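Skondelel Toy Library Marks Sixth Year of Lending in Catacutan

Interview with the director of lending services

The Skondelel Toy Library, which operates from the ground floor of the former telephone exchange in Catacutan, has completed its sixth year of lending toys, puzzles and games to local families. The library's director of lending services met with the community affairs office in November to discuss how the collection is managed, which items are in greatest demand and what is planned for the coming year.

The library opened with 90 items, most of them donated by a preschool that was closing. The catalog now lists 369 items, and almost 200 households hold a current membership. The director described the growth as steady and said that the library had never set out to become large.

"We add an item when members have asked for it more than once and when we know where it will be stored," the director said. "Shelf space decides a great deal. A marble run comes back in a box twice the size of the one it left in, and we have to plan for that."

Members may borrow items for up to four weeks. Ride-on toys and dollhouses are limited to two weeks, and holiday extensions are arranged at the front desk. According to the director, the two-week limit was introduced after the waiting list for a single wooden kitchen ran through an entire winter.

Construction toys remain the most frequently borrowed category, followed by floor puzzles and dress-up sets. The director attributed this to the wide age range that construction sets serve. A family with a toddler and a nine-year-old can take home one box and use it for the whole loan period.

"Parents tell us that the large sets are what they would hesitate to buy," the director said. "They cost a good deal, they take up a closet, and a child may be finished with them by spring. Borrowing suits that kind of toy very well."
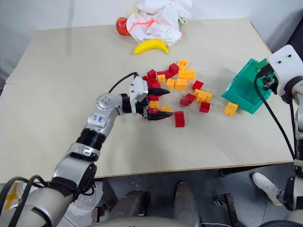 What happens when a set is returned with pieces missing?

The family is asked to look at home for one week, and after that the set goes back on the shelf with a note on its lid listing what is absent. A fee is charged only when the set can no longer be used.

The director said that most missing pieces are returned within a few days, often in an envelope pushed through the mail slot. Those that cannot be matched to a set are kept in a drawer behind the desk, sorted by color. Several puzzles have been completed from that drawer months after they were marked as short.

Cleaning takes up a larger share of staff time than visitors tend to expect. Hard plastic toys are washed in warm water with a mild soap and dried on racks overnight. Wooden items are wiped and left to air. Fabric items are laundered at Jokutex, a commercial laundry two blocks from the library, which collects on Friday and delivers early the following week. Dress-up sets are therefore unavailable over most weekends, a point on which the library receives regular complaints.

"We understand the frustration," the director said. "A weekend is when a child wants a cape. We are buying duplicates of the most popular costumes so that one can be on loan while the other is in the wash."

The library is also replacing its paper loan cards. The new catalog, known as Skumeck, will allow members to reserve an item from home and to see when it is due back. Paper cards will continue to be accepted at the desk through next summer for members who prefer them.

Asked about donations, the director said that the library welcomes complete board games and puzzles in sturdy boxes but can no longer accept stuffed animals or battery-operated toys. Donors are requested to telephone before bringing items in, as the receiving room is small and is shared with the neighboring music school.

The director expects the coming year to be devoted to repairs. A workbench has been ordered for the rear room, and the library hopes to offer a monthly evening session from 6 p.m. at which members may bring in borrowed items with loose wheels, split seams or worn hinges and mend them with staff assistance. Membership forms are available at the front desk during opening hours.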